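3.2 Folding, laying out and storage of denim

The home visits in Grollport and Ongart covered 70 households. In each one we asked the person who does most of the laundry to show us where trousers go after washing and how they get there. The visits produced notes on 818 garments. Of these, 424 were jeans, and this section deals only with them. Other trousers are covered in 3.3.

We use the following terms. Laying out means placing the garment flat on a surface before any fold is made. The long fold is the fold that brings one leg over the other. Cross folds are all folds made after that, across the legs. A garment is "faced" according to which side is on the outside after the long fold, front or back. Stack direction is noted only for shelves and drawers, and we leave it out for hooks and hangers.

Most people laid jeans out on a bed. The kitchen table came next, then the ironing board and the arm or back of a sofa. A smaller group did not lay jeans out at all and folded them against the chest while standing. The choice of surface followed the layout of the home more than any stated preference. Where the dryer or drying rack was in a hallway or bathroom, the bed was usually the nearest free flat surface. In Ongart, where many of the apartments have a drying cupboard off the kitchen, tables were used more often.

The surface has some effect on the result. A table gives a firm base, and the legs can be pulled straight against it. A made bed gives way under the hand. Blankets with a pile also hold the cloth in place to some degree, so that the under leg tends to stay where it was put while the upper leg is moved. Several respondents mentioned this as a reason for using the bed, and others said the same thing was a nuisance, as the under leg could not be straightened once the upper one was on top of it. We did not test either claim.

The long fold was nearly always made with the back of the jeans outward. When asked, people gave answers of three kinds. Some said they had been taught that way. Some said the zipper and button were better kept inside. The rest had not thought about it. Kekeli Gbeho, who carried out the Grollport visits, noted that respondents who folded front outward were often people who had worked in a clothing store, but our records on past jobs are too thin to say more.

Smoothing was the step that varied most. We recorded four forms: one pass with the flat hand from waist to hem, repeated short passes, pulling at the two ends, and none. Short passes were usually directed at the side seam, where the cloth puckers after washing and does not lie as flat as the cloth next to it. Older and more faded pairs were smoothed less than dark, newer ones. This held within single households as well as between them. A person would give two or three passes to a dark pair and none to the pale pair folded right after it. The difference may come from weight and stiffness, or from the fact that pale pairs were more often described as clothes for the house or the yard.

Thabiso Shezi coded the notes using the Prustis garment sheet, with two changes. We added a field for loose threads and frayed edges, because respondents often stopped to look at these, and we dropped the field for pressed creases, which did not apply to any of the jeans. Notes were coded once and checked against the visit diary by a second reader. Where they disagreed, the diary was followed.

For the position of parts on the laid-out garment we used the back pocket as the point of reference (Figure 4).
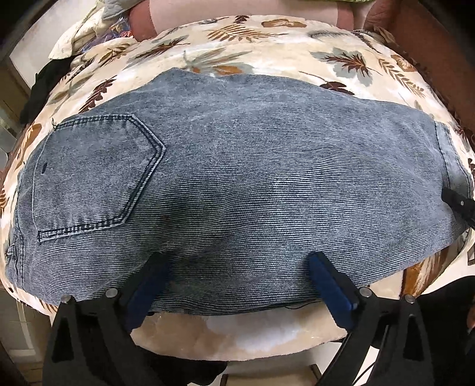
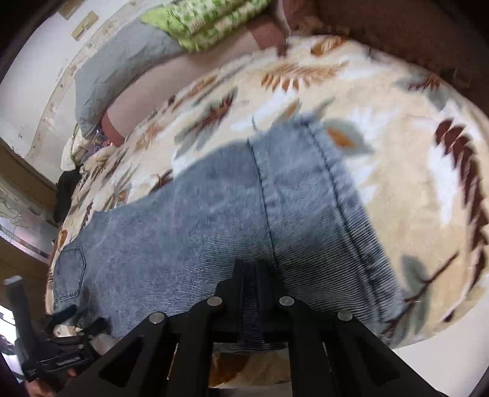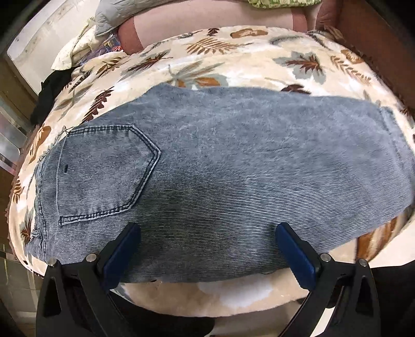 Figure 4. Faded blue denim on a cream-colored cover with a leaf print. The back pocket is toward the left, with its pointed outline marked by double stitching.

Reference points had to be easy to name and hard to confuse, as the notes were written quickly and read by someone who had not been in the room. We first tried the waistband and the knee. The knee has no fixed place on a folded leg, and the waistband was often turned under or hidden by the other layer. A back pocket like the one in Figure 4 is easier to find again: the double stitching stands out even on washed-out cloth, and the point of the pocket shows which way the leg runs. Distances along the leg were therefore noted from the pocket point, and distances across it from the nearest long seam. Jeans without back pockets were coded from the top of the center back seam. Children's jeans with an elastic waist were coded the same way, whether or not they had pockets, because the pockets on these pairs are often set much lower on the leg and would have made the two sets of distances hard to compare.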